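2018年4月29日 日曜日 晴れ

朝の作業

今日は一日、Prollbyの工作室にいました。連休なので人が多いと思っていましたが、午前中は私とKhải Lâmさんだけでした。窓を開けると隣のパン屋の匂いが入ってきて、朝ご飯を食べたのに、またお腹がすきました。

Cerkskaの組み立ては、先週、肩の部分で止まっていました。取扱説明書はないので(自分たちで設計した部品が半分以上です)、去年の九月に私が書いたノートを見ながら進めます。そのときの日本語は今より下手で、「ここを強くしめる」と書いてありますが、どのぐらい強いのかが書いてありません。九月の私に電話をかけて聞きたいです。

まず床に黒いビニールのシートを広げました。畳んだときの折り目が残っていて、何度手で伸ばしても、格子のような線が消えません。小さいねじを落とすと、折り目のところで見えなくなります。Khảiさんは白い布のほうがいいと言いました。たしかに黒いねじなら白い布のほうが見つけやすいと思いますが、グリスが付くと洗濯が大変なので、私は反対しました。結局、シートのままです。

横の棒

今日の一番の仕事は、白いグリッパーを横の棒の先に付けることでした。棒の長さは315ミリです。初めはもっと長い棒を使う予定でしたが、先が重くなって、根元の関節がとても苦しそうな音を出したので、短くしました。切ったのはQuyên Từさんです。切り口がとてもきれいで、やすりをかける必要がほとんどありませんでした。

グリッパーの中には黒い指の部品があります。この部品は私が設計しました。四角い穴をあけたのは、軽くするためと、あとでセンサーの線を通すためです。最初に作ったものは穴の角から割れました。二つ目は角を少し丸くして、厚みも増やしました。今のところ割れていません。重さは53グラムになり、前のものより重いですが、私は満足しています。

棒にグリッパーを差しこむとき、向きを一回間違えました。ねじを八本全部しめてから気がつきました。Khảiさんは横で見ていたのに何も言いませんでした。あとで聞いたら、「わざとその向きにしていると思った」と言いました。次からは、変だと思ったらすぐに言ってくださいと頼みました。日本語では「遠慮」という言葉を使いますが、工作室では遠慮はいりません。

外して、付け直して、二十分かかりました。手の中で六角レンチが滑って、親指の皮が少しむけました。絆創膏は水道の上の箱にあります。残りが少ないので、買っておくこと。

昼休み

昼は外の階段に座って、おにぎりを食べました。Lụa Bùiさんが自転車で寄ってくれて、冷たいお茶をもらいました。彼女は、Krishnanの新しいモーターを買ったらどうかと何回も言います。性能はいいそうですが、値段を聞いて、お茶をこぼしそうになりました。今のモーターは音がうるさいだけで、ちゃんと回ります。お金ができたら考えます。

それから少し日本語の話をしました。「つかむ」と「つまむ」と「にぎる」の違いです。私の国の言葉では、この三つをあまり分けません。グリッパーの動作の名前を日本語で付けているので、私には大事な問題です。Lụaさんの意見では、指先だけなら「つまむ」、手全体なら「にぎる」だそうです。私たちのグリッパーは手のひらがありませんから、「つまむ」が正しいかもしれません。でもプログラムの中には、もう「tsukamu」とたくさん書いてしまいました。直すかどうか、まだ決めていません。

午後の作業

午後は銀色の腕のほうも一緒に使いました。関節のところに巻いてある黒いバンドを一度調べて、緩んでいる感じはなかったので、そのままにしました。左の銀色の関節は、白いカバーとの合わせ目が前から心配でした。Nathalie Martensさんが設計図を描き直してくれたおかげで、今日はきちんと合いました。彼女にお礼のメールを書かなければなりません。敬語のメールは、組み立てより時間がかかります。

一つ困ったのは、低い速度で動かすときの振動です。速いときは気になりませんが、ゆっくり動かすと先のほうが細かく震えます。Khảiさんは縦の棒のせいだと言い、私は根元の調整のせいだと言いました。二人とも自分の説が好きなので、なかなか決まりません。設定の値を少し下げてみたら、振動は小さくなりましたが、今度は反応が遅くなりました。途中の値を探すつもりです。

夕方、シートの上で位置を合わせる作業をしました。グリッパーをシートの上に出しておいて、右から銀色の腕を近づけます。ぶつかったら困るので、私は停止ボタンに指を置いたままでした。肩がこりました。

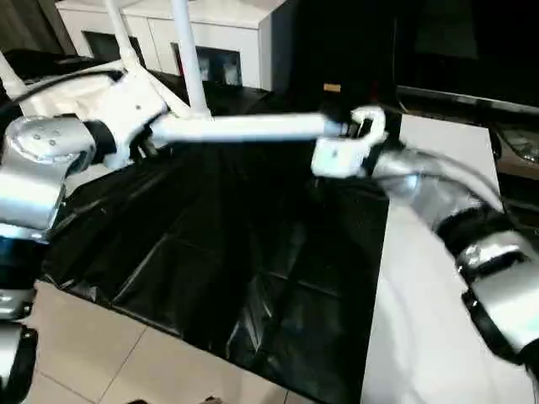

次に来るときのこと

絆創膏を買う。六角レンチも、角が丸くなったものは新しいのに替える。

振動の件は、まず根元の調整から試す。私の説が間違っていたら、Khảiさんに昼ご飯をおごる約束です。

Nathalieさんにメール。書き出しは「先日はありがとうございました」でいいかどうか、Quyênさんに聞いてみる。

帰りの電車では座れました。親指はまだ少し痛いです。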